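Plirneser Over-the-Sink Dish Rack
Posted by Dalia Nasr, Jan 24, 2021

Okay, I love this one! I'd been drying my cups on a folded tea towel for years (don't judge) and then Aicha at the shop let me take one of these home to try. It's stainless steel rods, that's all, and it lies right across the sink so the drips go where they should. I rinse, I set the cup down, I'm done. It wipes clean in no time, and when I need the whole basin for a big pot I just lift it off and stick it in the drawer. 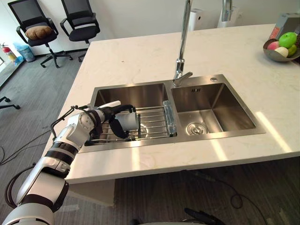 If you have a double sink, I'd keep it on the left and leave the right side free for washing, but hey, do what suits you. Measure your basin first, please! We get a few back every month from folks who guessed. Comes in 2 lengths, and Aicha can tell you which one fits if you send her the width.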